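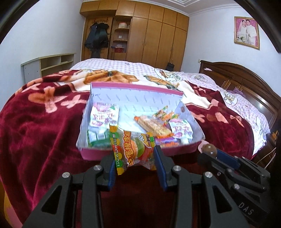 Wadeck gripper holding a packet of burger gummy candy.

The Wadeck is a hand-held gripper kit sold by Grurnon. It comes as a pair, one tool for each hand, and each has 2 fingers with blue pads. The kit is used for sorting and packing small goods. The first version, named Cervantes, went on sale in July with 14 spare pads in the box; the present one has 16.
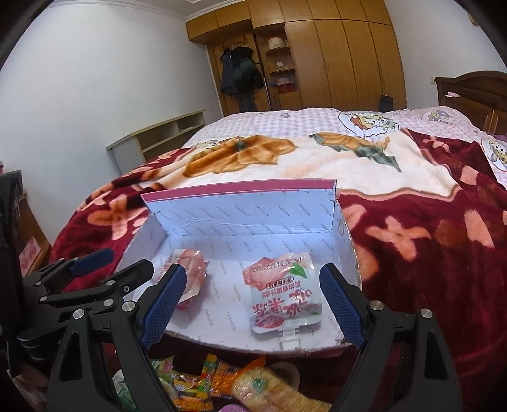 Ragnheiður Skov

Soft packages, such as pouches and thin wrappers, are the usual practice items. Grurnon offers the kit also for rent, under the name Wumwood. The rental set is the same, but without the spare pads.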